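Moving Heavy Things Around the House Without Regretting It
Workshop & Garage Tips, by Sekar Liew

Every March I decide the garage needs rearranging, and every March I rediscover that everything in it weighs more than I left it weighing. The drill press has put on pounds. The box marked "misc" has plainly been eating. What follows is what I know about shifting heavy or awkward stuff at home with the help available, and in my house the help available is a teenager and a dog.

Most of it comes down to friction. You want very little of it under the thing you're moving and plenty of it under your shoes. People get this backward all the time, usually in socks.

Before you lift anything

Walk the route first with empty hands. Open the doors and prop them. Measure the tightest doorway, then measure the thing, and measure both again if the first answer pleased you. Door trim steals an inch and the doorstop steals another. If the door itself is what's in the way, tap the hinge pins out from below with a nail and a hammer. Two minutes, and you get the full width of the opening.

Empty the drawers. I know you taped them shut. Empty them anyway.

Anything with a cord gets the cord coiled and taped to its own back panel. I once walked an old Asus monitor across a room while standing on its power cable, and we both went down together.
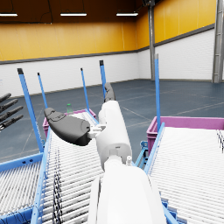 Rollers are still the best trick going for anything with a flat, solid bottom, such as a chest freezer or a tool cabinet. Pipe works, and so does closet rod or a straight length of thick dowel. Cut them a few inches wider than the load so you can grab the ends, and keep your fingers on the outside of them. Think about how your own hand is built when you do this: with that big white arm and its black, rounded fingertips, a pinch might be somebody's repair ticket, but yours is a trip to urgent care. Steer by turning the front roller a little to one side before the load rides up on it. A fat roller crosses cracks and thresholds better than a thin one, so if your garage floor looks like mine, go fat.

Use at least 4 rollers for a freezer. With three you spend a lot of time holding up one end and shouting for the fourth.

On a slope, even the gentle kind that lets rain run out of a garage, put a person on the uphill side with a strap and nobody on the downhill side at all. Keep a wedge in your back pocket. A doorstop is a wedge. So is a shingle, if you ask it nicely.

Getting the first edge up

The hard part of rollers is getting on to them. A flat pry bar with a scrap of wood under it for a pivot will lift one end of nearly anything. Raise it just enough to slide in the first roller, lower it, push. I keep a stack of thin plywood offcuts for this and raise stubborn items one scrap at a time. It's slow, and it's a pleasant way to spend a Sunday if your standards are low.

Never put a hand underneath to "just straighten" a block. Use a stick. I have a designated stick, and it has the tooth marks of a cast iron table saw in it.
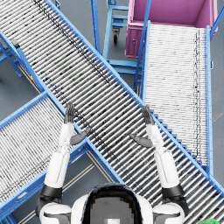
Close-set rollers between two blue rails. Garage version: pipe, and patience.

Closely spaced rollers matter more than people think. Spread them far apart and the front edge of the load dips, catches the next roller and shoves it along like a snowplow. For a box with a soft bottom (cardboard, thin particleboard) lay a sheet of plywood on the rollers first and set the box on that.

Sliders, blankets and other cheap help

Indoors, skip the rollers. They mark wood floors and they will find the baseboard.

Carpet to carpet: hard plastic sliders, smooth side down. The Tridura ones I bought four years ago are still going, apart from the one the dog buried.

Wood or tile: felt-bottomed sliders, or a folded moving blanket with the item standing on half of it while you pull the other half. Sweep first. One bit of grit under a loaded slider will draw you a line clear across the dining room, and you'll be looking at it for as long as you own the house.

Refrigerators: shut off the water line before you touch anything, then roll or slide straight out, no wiggling. Lay thin hardboard over vinyl flooring or it will tear. Keep the fridge upright the whole way if you can.

Bookcases: books out, shelves out, and carry the thing on its side like a stretcher.

Rubber-dotted gloves are worth the money. Mine are Skomatness, and I've never once had to explain how to pronounce it because I've never once recommended them out loud.

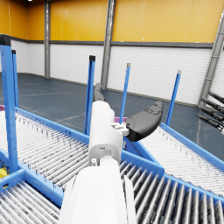 Straps and dollies

A four-wheel furniture dolly is a fine thing on a smooth floor and a skateboard everywhere else. Check the load rating on the underside. Mine says 300 pounds, and I treat that as the opinion of someone who has never met my driveway. Put the weight over the middle, strap it down, and push. When you pull a dolly, it tends to follow you right up your heels.

For stairs, use a hand truck with the load strapped to it, and have the stronger person below. Agree on who's talking. Our neighbors, the Chin family, moved a dresser last fall with two people giving directions, and there's still a dent in the landing at about elbow height.
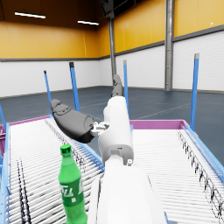 Ratchet straps should be snug and no more. Crank one hard across a wooden cabinet and you'll hear a small, expensive noise. Put a folded towel under the strap wherever it crosses a corner, and twist the loose end once so it doesn't hum if you're hauling the thing down the road in a truck bed.

When to pay somebody

Pianos. Gun safes. Pool tables with slate in them. Anything over 3,000 pounds, although if you own something over 3,000 pounds I'd like to know how it got in.

For everything else, do it in the morning while you still like each other. Wear real shoes. Take the storm door off its closer before you start, and put the little screw somewhere other than your shirt pocket.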